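Automation of the Tray Loading Station at the Lyimo Root Vegetable Line: Effects on Operator Tasks

Student project report
Author: Felista Lukumay
Project supervisor: Elibariki Langat
Submitted 10/02/2020

Summary

The report covers the planned automation of one hand-work station at the Lyimo packing plant in Billham. The station takes washed and trimmed root vegetables from a board and places them in open trays for weighing. The plant intends to replace the hand transfer with a two-arm cell. The project asked which tasks go away, which stay, and which new ones appear for the people who work the station now. Technical performance of the cell was outside the scope except where it affects the work of the operators.

1. Background

Lyimo packs sweet potatoes, beets and parsnips for restaurants and school kitchens. The line has 27 operators over two shifts. Two people work the tray loading station on each shift. One trims and inspects, the other loads. They trade places at the break.

The loading position has the highest rate of requests for transfer to other work. Operators gave reach distance and the repeated turn of the wrist as the main complaints. The board is at the operator's right and the tray in front, so each item is lifted, turned and set down with the same hand. A full tray is pushed by hand to the scale.

An earlier attempt to relieve the station used a chute in place of the hand transfer. It was taken out in May. Sweet potatoes bruised at the lower end of the chute and the trays filled unevenly. Operators then had to reach into the tray and level it, a motion they found worse than the original one.

2. Method

The work at the station was observed on both shifts. A task list was made for each position and checked with the operators and the shift lead. The same list was then compared with the cell design in simulation, step by step, to decide who or what would do each task after the change.

Interviews were held in the break room and notes were taken by hand. Operators were asked what they do when something is wrong with an item, a tray or the board. These questions gave more useful material than the questions on normal work, which everyone answered in nearly the same words.

The simulation was built by the integrator's office in Trivolville. The student had viewing access to the model and could request changes to the layout, but could not alter the motion control.

3. The cell in simulation

The model has a work surface, a tray, a cutting board and two arms. The left arm is assigned to the tray side and the right arm to the board side. In the first version the right arm picks from the board and places in the tray, and the left arm holds the tray steady when the item is set down. Transfer of an item from one hand to the other was tested in a later version and dropped.

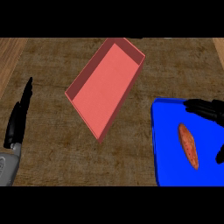

Reach was the first point compared with the hand station. At present the operator covers the full distance from board to tray, and a short operator has to lean to do it. The model keeps the same left-to-right order, with the pink tray between the left gripper and the blue board, so the right gripper has to carry the root vegetable across a stretch of bare table before it can be set down. For an arm this gap is a matter of cycle time only. For a person standing in during a stoppage it is the same reach as before. The report therefore recommends that the gap be reduced even though the arms do not need it.

Orientation was the second point. Operators turn long items so that they lie along the tray. They do this without being told, and it is not in the work instruction. The model did not include it at first. Items were released at whatever angle they were picked up, and simulated trays closed badly at the rim. A placement rule was added after the operators' habit was described to the integrator.

4. Changes in tasks

4.1 Tasks removed

Lifting items from board to tray. Turning items to fit. Pushing the full tray to the scale, if the powered roller section is approved.

4.2 Tasks kept

Trimming and inspection stay with a person. The cell has no means of finding soft spots or rot under the skin. Operators find these by pressing with the thumb. Board washing also stays, as does the change of boards between products.

4.3 Tasks added

Clearing a dropped item. Restarting the cell after a stop. Checking the finger surfaces for dirt and wear at shift start. Entering the product type when the line changes over. Of these, only the last has been given a time allowance in the plant's draft schedule.

The finger check needs attention. Soil and starch build up on anything that touches the product, and the operators expect the fingers to need wiping more than once per shift. The draft instruction from the integrator asks for one check. The plant should set its own interval after the first weeks of use.

5. Effects on the operators

The two positions at the station become one position on each shift. The plant has stated that the second operator moves to the packing end, where temporary labor is used now. No job losses are planned. The operators interviewed accepted this, but several were concerned about the loss of rotation. At present the person who trims gets relief by changing to loading. With the loading position gone, that person trims for the full shift unless rotation is arranged with another station — and trimming is knife work.

The pace of the station also changes hands. The loader can now slow down when the trimmer falls behind, and the two adjust to each other by sight. The cell waits for an item and then moves at a fixed speed. Operators were asked to work beside a timed signal set to the simulated cycle for a short trial. They reported that they hurried the inspection when the signal ran ahead of them. A small buffer area on the board side would let the trimmer work a few items ahead and remove part of this pressure.

Training is planned as a half-day course. Langat noted in review that the course covers start, stop and reset but has no practice with faults. The comparison in section 4 shows that faults make up most of the new work.

6. Cost items

The plant has set aside $2000 for changes to the station outside the cell itself. The budget has to cover matting, lighting and the relocation of the knife rack. The buffer area is not in it. A quote for the buffer was requested from Jena, the firm that supplied the existing tables, and had not arrived when the report was closed.

7. Recommendations

Shorten the distance between board and tray in the final layout.
Add a buffer area ahead of the pick position.
Set up rotation between trimming and packing before the cell is installed.
Include fault clearing in the operator course, with practice on the real cell.
Add time for restart and finger checks to the shift schedule.

8. Limits of the work

The cell was not installed during the project, and all statements on its behavior come from the model. Beets and parsnips were not simulated. Night shift interviews were shorter than day shift interviews. The timed signal trial had no control group and its results should be read as operator opinion.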